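## 4. Packing soft items on the bed

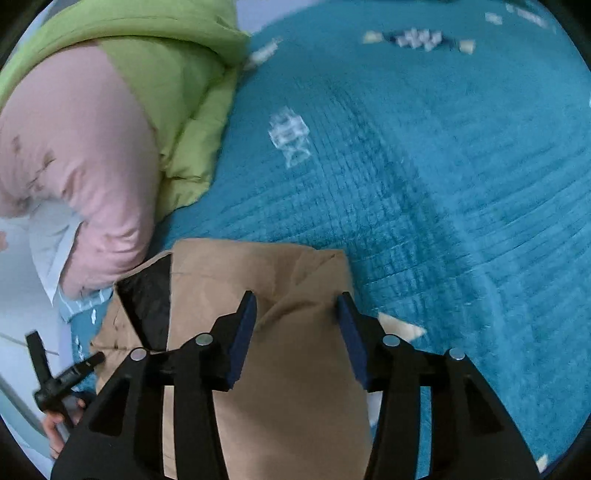
The bed is the best surface for this part of the job. It is wide and it stops small things rolling away. Read the whole section once before you begin, then work through it in order. Allow yourself an unhurried half hour for each room's worth of clothes and linen.

The section applies to the Landberg soft-packing kit in both sizes. Where the Denum bag (the smaller one) needs a different step, this is stated.

### 4.1 Before you start

1. Make the bed. Pull the bedspread up over the pillows and smooth it with the flat of your hand.
2. Check the bedspread for pins, hair grips and loose change.
3. Choose one corner for small items and keep to it. Anything that comes out of a pocket goes in this corner until you reach 4.5.
4. Put the empty bags on a chair or on the floor at the foot of the bed.
5. Have the packing list and a pencil within reach.

**Note:** A ribbed or quilted bedspread will hold light fabric in place while you fold. On a satin or very smooth cover, lay a bath towel down first.

**Caution:** Do not pack on a bed with an electric blanket switched on. Unplug it at the wall.

### 4.2 Emptying and checking

1. Pick up one item at a time.
2. Open every pocket, flap and zip. Feel along the bottom seam with your fingers as well as looking, particularly where the lining is dark.
3. Turn small bags and pouches inside out if the lining allows it. If it is stitched down, hold the bag upside down over the bedspread and shake it gently.
4. Put paper items (receipts, tickets, folded notes) flat on the bed, away from the other small items.
5. Put tissues and wrappers straight in the bin.
6. Leave the item open for a minute if it feels at all damp.

**Caution:** Damp fabric must not go into a closed bag. Mildew can start within days, and the marks seldom wash out. Dry the item fully and pack it last.

### 4.3 Folding

Most soft items will go into one of the bags with a plain fold. Use the roll for anything that creases badly.

**Plain fold**

1. Lay the item face down.
2. Take hold of it near the middle and lift, so the loose parts hang straight.
3. Lower it again and smooth it outwards from the centre.
4. Fold the sides in until the piece is the width of the bag.
5. Fold up from the bottom, once for thin cloth and twice for long items.
6. Press down with both hands to push the air out.

**Roll**

1. Follow steps 1 to 4 of the plain fold.
2. Starting at the hem, roll towards the collar or top edge. Keep the roll firm but don't pull.
3. Tuck the last few inches under.

**Soft bags and covers**

1. Close any zip to within a finger's width of the end. The gap lets the air escape.
2. Fold handles and straps inside.
3. Flatten from the closed end towards the open end.
4. Fold the flap over last, with the lining inwards.
5. Where the cover is stiff — canvas, for instance — fold along the creases it already has.

**Note:** Thick cotton will spring back if it has been stored in a heap. Put a heavy book on it while you carry on with something else.

### 4.4 Filling the bags

1. Stand the bag open at the edge of the bed with the zip facing you.
2. Place the heaviest folded pieces at the bottom.
3. Fill the corners with rolls.
4. Lay flat pieces on top and stop 2 inches below the zip.
5. Close the zip slowly with one hand while the other holds the fabric down.
6. Write the room and the contents on the label and slide it into the window.

The large bag takes up to 8 kg. The Denum bag has a single handle and should be kept well under that. If you have to kneel on a bag to shut it, take something out.

**Caution:** Lift a full bag by both handles, never by the zip pull or the label window. A torn window can be replaced (part 108), but the zip is sewn in and cannot.

### 4.5 Small items left on the bed

1. Go back to the corner you chose in 4.1.
2. Sort anything small or pale by hand. It is easily lost against a patterned or textured cover, so run your palm across the cloth as well.
3. Put buttons, beads and similar pieces in the Totik pouch and close the press seal.
4. Put papers you mean to keep in an envelope. They do not belong in the pouch, where they will get crumpled.
5. Check the gap between mattress and headboard.
6. Lift the bedspread by two corners and shake it towards the middle. Collect whatever has gathered there.

**Note:** The pouch is not childproof. Keep it in a high cupboard.

### 4.6 Marks left on the bedspread

Plush and ribbed covers show streaks where things have been dragged or pressed. Brush the pile in one direction with a dry hand or a soft clothes brush. Deeper dents usually lift overnight. Do not iron a plush cover.

### 4.7 Storing the full bags

- Keep them off bare concrete floors.
- Stack them no more than two high.
- Open each one once a season and refold the top layer.
- The Tomoana shelf liner, order number 1192, fits under either size.

For washing the bags themselves, see section 5.

*Text revised 10 July 2019*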